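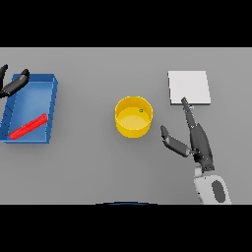 Is the Odik simulator worth paying for if the club already owns a real arm? Nechyporuk asked that under my review of the Corura kit, and after a semester of running Odik with our high school robotics club, I'd say yes, with a few complaints.

Odik gives you a two-arm robot at a gray table and a set of simple objects to put on it. Our students built their own task with a blue tray, a red bar, a yellow container, a white pad and a tiny green piece. Placing the objects took one Tuesday meeting. Writing code that could handle the green piece took much longer — it is very small, and the grippers are not.

Setup was easy. It ran on the school's 8 older laptops, though 2 of them needed a graphics driver update first. The club license is $65 a semester and covers everyone. Resetting the table is one key, so a team can try 50 runs in an afternoon and change one setting at a time.

The manual is the weak part. The section on contact settings is half a page, and our students learned more from the Brosow forum. Thin objects also need some care, and the default grip force was too high for the bar. There is no undo in the object editor — save often.

I would buy it again for a class or club that already knows some Python. For complete beginners, the Corura kit is still the easier place to start.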